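Progress report, cloth handling software
Project: Clulodum
Prepared for the Grendale program office
02/04/2018

Summary

Work in this period went into the perception module and the two-arm planner. Both are now merged into the main branch. The grasp scoring rewrite is behind schedule and is covered under open items.

Perception

The segmentation model was retrained on 428 labeled captures, up from 209 at the last report. Labels now mark fold lines and outer edges separately. The old model treated a strong crease as an edge, and the planner then asked for grasps in the middle of the fabric.
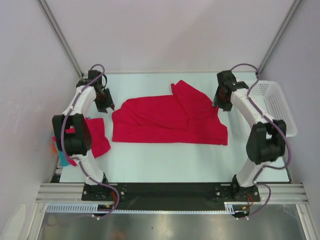
Segmentation still has trouble when pieces of the same color share the table. The model is trained to give each piece its own mask, but it can merge neighbors when the outline between them is broken. The large and small red cloths are a hard case, with the small one partly hidden under the left arm. The teal cloth is easier to separate by color, though an arm can cover part of it too. We now subtract the arm model before segmentation and mark the covered area as unknown.

Planning and control

The planner checks both arms against each other at every waypoint. Planning calls that fail are logged with the full scene state, so they can be replayed offline. Of the 18 failures logged, 11 came from a joint limit set too tight in the configuration file. That value has been corrected. The rest are under review.

Open items

Grasp scoring still runs on the Pivetti library, and the replacement is not ready for testing. We ask to move that milestone to September. No change to the budget is requested.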